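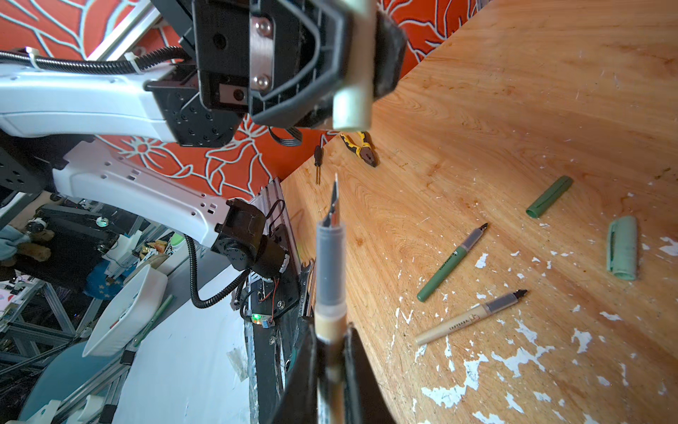
Stilten voters have approved the plan to repair and reopen Lener Middle School, and the Stilten School District is thrilled to get to work. The measure passed by 114 votes in a special election that brought out more than 3000 residents. It pays for a new roof, new heating and wiring in the east wing, and two science and technology rooms on the ground floor.

"I have been on this board for a long time and I have never been so happy to stay up for a vote count," said Board President Mariann Kozma. "People asked hard questions, they read the plan, and then they came out and voted. We can't wait to show them what their support is going to build!"

The east wing has been closed to students since the heating failed there, and sixth graders have been taking classes at Kunberg Elementary. Under the approved plan, all 631 students in grades six through eight will be back under one roof when the work is finished. Bus routes will stay as they are for the coming school year, and families with children at Kunberg don't need to do anything now.

The plan on the ballot was smaller than the one the board first brought forward. After a long run of evening meetings, the board took out the new parking deck and the second gym and put the money toward classrooms. Many of the changes came straight from comment cards filled out by parents and neighbors on Yagi Street, who also asked for a safer crossing by the side entrance (it's in the plan, and it will be one of the first things built).

"My daughter will be in the first class to use those rooms, and she has already told me where she plans to sit," said Dexter Salazar, a Lener parent who spoke at several of the meetings. "I voted no the last time. This plan is better, and I was glad to vote yes."

Superintendent Tibor Pintér said bids for the roof will go out first so that crews can close up the building before winter. Inside work on the east wing is set to begin in November. Monthly progress reports will be posted on the district website and read aloud at regular board meetings, with time for questions after each one.

Residents who would like to walk through the east wing before work starts are warmly invited to sign up for a tour at the district office. Tours are free and open to all ages. Questions about the project may be sent to Ferenc Kocsis in the district communications office.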